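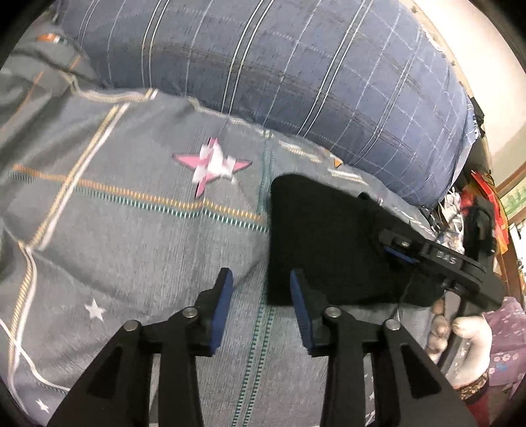 Contrôle de mars, gîte Akholm, chambres de l'étage
Fait par Elisa Pellegrini

Détecteur de fumée, couloir : OK. Il sonne fort, un vrai bonheur !
Extincteur : OK, goupille en place, accès dégagé.
Rampe d'escalier : à revoir. 2 vis à resserrer en haut, Nazareno Testa s'en charge.

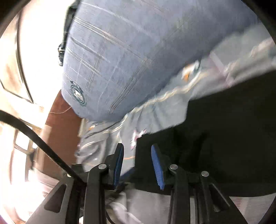 Prises et lampes de chevet : OK, plus une seule rallonge par terre, bravo à tous !
Fenêtres : OK, les nouveaux loquets Trummer ferment superbement bien.
Eau chaude, lavabo : 40 °C, parfait.
Issue de secours : OK, bloc lumineux à retester à 12 h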